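Comparing Two Hand-Held Grippers: An Interview with Mieczysław Kaczorowski

Planavwood Institute, Applied Manipulation Group

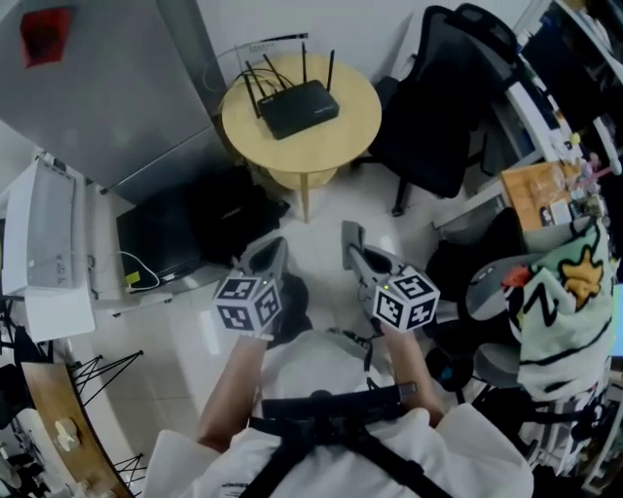
The Applied Manipulation Group completed its comparison of two hand-held gripper designs in March. Mieczysław Kaczorowski, who leads the group, spoke with the Institute's newsletter about the work and what it means for next year's equipment plan. The two designs are known inside the group as Sisura and Larkia, after the workshops that supplied them. Operators wear a chest harness and hold one gripper in each hand, and each gripper carries a white cube printed with black marker patterns. Mr. Kaczorowski said the cubes took up more of the group's time than the jaws did. "A gripper that closes well is of little use to us if we cannot say where it was when it closed," he said. "The patterns must stay in view through the whole reach, including when the wrist turns over."

Each operator completed 30 tasks with each design, among them placing cups on a shelf, folding a towel and opening a drawer. The group recorded 1,820 attempts in all. Sisura was the lighter of the two, and operators preferred it for long sessions. Larkia held small objects more securely but was slower to open.

"I had expected weight to decide the matter," Mr. Kaczorowski said. "Our operators told us otherwise. They were willing to carry a heavier tool if it let go of a cup when they asked it to."

Cables received a section of their own in the group's report. A cable that hangs too short pulls at the hand, and one that hangs too long catches on furniture. Several lengths were tried before the group settled on one for both designs. Mr. Kaczorowski would still like to see the cable removed entirely, although he does not expect this before the next purchase.

Work will continue with the Wolde controller, which the group has used on its bench arms for 2 years. Recordings made with both grippers will be replayed on those arms, and the results will be compared by task. Sessions will be limited to 10 minutes, after which the operator rests and the markers are checked.

Asked which design he would recommend today, Mr. Kaczorowski declined to choose. "For drawers, Larkia. For towels, Sisura," he said. "The replay tests may change my mind on both."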